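4.2 Clearing the table

I'll admit that when we planned this study I thought table clearing would be our easy chore. Laundry scared me and so did anything with a zipper. A table is flat, it stays put, and the stuff on it mostly wants to be somewhere else. Sarahí Beltrán, who did most of the task design with me, disagreed from day one, and I owe her a coffee for it (she says lunch).

We ran the clearing task for 90 trials, all with the same instruction: take what's on the table and bring it to the counter without dropping it, spilling it, or leaving half of it behind. The planner was Planar, the same version we used for the shelf task in Section 4.1, and we didn't tune it in between. I was tempted! The grasping side was retrained in April on teleoperated examples from our Seltcombe space, and after that we left it alone too.

The scoring is where we argued the most. Earlier work, including our own, tends to count a pickup as a success once the object is off the surface. That's fine if you care about grasping, but it's a funny way to measure a chore. If I ask my nephew to bring me the cereal and he lifts the bowl two inches and then stands there, I don't call that a win. So we score on a scale with 4 levels: no contact, contact, lift, and delivered. Only the last one counts as done in Table 3, and I'd ask readers to look at the whole row before comparing us with anybody else. 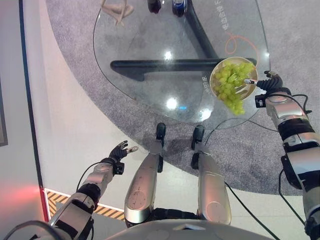

Figure 6. Right hand on the rim of the fruit bowl, glass table.

Containers with food in them turned out to be a category of their own, and I wish we'd treated them that way from the start. An empty bowl is a rigid thing with a rim, and our grasper knows rims pretty well by now. Fill the bowl and you've got a second object riding on the first one, and it doesn't have to go where the first one goes. With grapes heaped above the rim and a bunch hanging over the edge, as in Figure 6, the one-sided pinch we'd use for an empty dish is a gamble: any tilt toward the free side is a tilt toward the floor. The planner has no notion of that. It sees a bowl pose and a goal pose, and it's perfectly happy with a path that rolls the wrist partway through. We ended up adding a level constraint by hand for anything tagged as filled – not elegant, I know, but I'd rather report it than hide it in the appendix.

The glass gave us trouble of a different kind. Our depth estimate looks straight through a clear tabletop more often than I'd like, and then the system decides that the metal base is the surface, or the carpet is. Aurelio Salinas wrote a small fix which fits a plane to the bottoms of the objects and ignores whatever is under it. With at least a few objects on the table it works nicely. With one object left it gets shaky, so the last item on the table was consistently our worst, and you can watch the arm get timid as it comes down. Reflections make it worse. We tried closing the blinds, which helped in the mornings and did nothing once the ceiling lights were on, and I didn't want to publish a chore robot that needs the lights off.

Then there's the question of using two hands. A person carrying a full fruit bowl will very often put the second hand under it or on the other side without thinking about it. Our policy can do this, and the Orozco demonstrations include plenty of it, but left to itself it would pick the one-handed grasp first and call for the other arm only after the load had shifted. That's late. Sarahí's view is that the policy has learned the second hand as a rescue move because that's how our operators used it when they got tired. I think she's right, and it means the problem sits in our data as much as in the model. We're re-recording that portion with the rule that both hands go on before the lift.

How slow is it? Pretty slow. We capped each trial at 10 minutes and a fair number ran into the cap, mostly from repeated approaches that stopped short. I cleared the same kind of table myself between sessions and never bothered to start the timer. We didn't collect a proper human baseline, and a reviewer of our Pleverance workshop version rightly complained about it, so that's on the list.

So can the machine clear a table yet? For empty dishes on an opaque surface, I'd trust it in my own kitchen, with me in the room. For filled dishes on glass I wouldn't walk away, and I wouldn't lend it my good bowls either. The next section takes the same two arms to the sink, where the objects are wet and the surface is at least something the depth estimate can see.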